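Chapter 8
When the Work Changes Hands

Most of us remember our first job by some small task we did over and over again. Perhaps it was filling sugar pots, or sticking labels on boxes, or, as it was for a great many of the people you will meet in this book, folding cloths and laying out cutlery before the doors opened. These tasks rarely appear in a job advert, and they seldom come up when managers talk about what a business is for, and yet they fill an enormous share of the working day. They are also where people learn the place: who likes to chat, where the spare keys hang, which cupboard sticks in damp weather.

In the earlier chapters we looked at automation in large factories, where the machines are heavy, the parts are all alike and the work has been planned around the equipment from the beginning. We now turn to something closer to home, and (I think you will find) rather more awkward. What happens when automation comes to a workplace where the things being handled are soft, or round, or slippery, and where no two tables are left in quite the same state?

Our main case for the chapter is Jurgate, a company that runs staff canteens and prepares the table settings for them in a central workroom. When we join the story, 14 people work there on the early shift, which begins at six. The firm has decided to try a pair of small robot arms for sorting and folding, under a project that everybody on the premises calls Alis. The trial is meant to last through the spring, with a decision promised in April, and as you can imagine there is a good deal of talk over tea about what that decision will be.

It helps to have the actual work in your mind before we begin, and to notice how ordinary it is. A cloth must be taken hold of near its edges and laid flat. A mug has to be picked up so that it can be set down again the right way round. A fork and a spoon, lying at different angles, need to end up side by side. You or I would do all of this while thinking about something else entirely, and it is well worth pausing over how much skill is hidden in that.

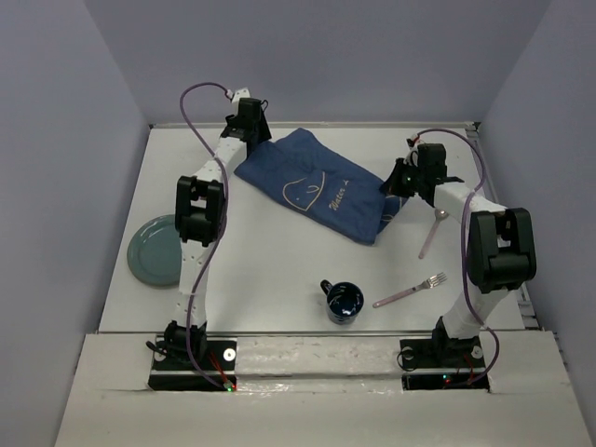
8.1 What counts as a task?

Let us start with a word that we have been using rather freely. When the managers at Jurgate first wrote down what the early shift did, they came up with 2 tasks: folding and sorting. When the staff were asked to write their own list, it ran over the page. They had put down checking cloths for stains, setting aside chipped plates, warning the kitchen when clean mugs were running low, and showing new starters how to do all of these things without getting in one another's way.

Neither list is wrong, and I would ask you not to take sides too quickly. The managers were describing what the room produces, and the staff were describing what keeps it going. Trouble tends to come when a machine is bought on the strength of the first list and the rest is left to sort itself out, usually in the hands of whoever happens to be standing nearest.

A second company, Ledesma, will give us something to compare. It brought in similar equipment after first spending several weeks asking its staff which jobs they would gladly give up and which they would be sorry to lose. The answers surprised the people asking. Several workers wanted to keep the folding, dull as it looks from outside, for the simple reason that it was the one part of the shift spent sitting down with company.

Before you read on, take a sheet of paper and write down everything you do in the first hour of a job you know well, paid or unpaid. Keep the list somewhere safe, as we shall return to it in section 8.3.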